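Kapitel 4: Papier als Arbeitsfläche

Tisch abdecken, bevor irgendwas draufkommt. Klingt banal, wird trotzdem ständig vergessen. In diesem Kapitel: Bögen auslegen, Stöße, Markierungen, am Ende Aufräumen.
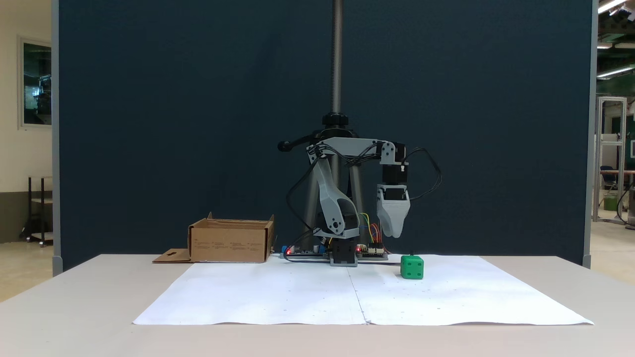
Ein Bogen reicht selten. Also zwei, leicht überlappend, Naht senkrecht durch die Mitte. Vorteil: man hat gleich eine Trennlinie, links und rechts. Nachteil: die Kante. Flache Teile bleiben dran hängen, Würfel weniger. Wer klebt, klebt nur von unten, sonst wirft das Papier Wellen.

Weiß auf Weiß ist heikel. Heller Tisch, helles Papier, die Ränder verschwinden fast. Seon-mi Jin nimmt im Kurs deshalb kräftig gefärbte Gegenstände, ein grüner Würfel mit runden Kanten geht sehr gut. Die Augen in dunklerem Grün sieht man aus der Nähe, von weiter weg kaum. Für Übung 1 egal, für Übung 3 nicht.

Punkte und Flecken auf dem Papier: stehen lassen, wenn sie schwach sind. Erst tauschen wenn sie mit den eigenen Markierungen verwechselt werden. Unser Block von Otetti hat 500 Blatt, 80 Gramm, damit kommt man durchs Halbjahr. 70 Gramm ging auch, reißt aber schneler.

Kartons: offen an die Seite, Klappen nach außen, nie auf den Bogen. Kabel nach hinten. Vorn bleibt frei.

Was ihr für 4.1 braucht
Tisch, zwei Bögen, Klebeband, Bleistift
ein Würfel, Farbe egal hauptsache nicht weiß
Karton für alles, was gerade nicht dran ist

4.1 Die Naht ausrichten

Linken Bogen zuerst. Hinterkante parallel zur Tischkante, dann glatt streichen von der Mitte aus. Rechten Bogen drüberlegen, erst anhalten, dann kleben. Abstände in Tabelle 4.2 eintragen, mit Bleistft.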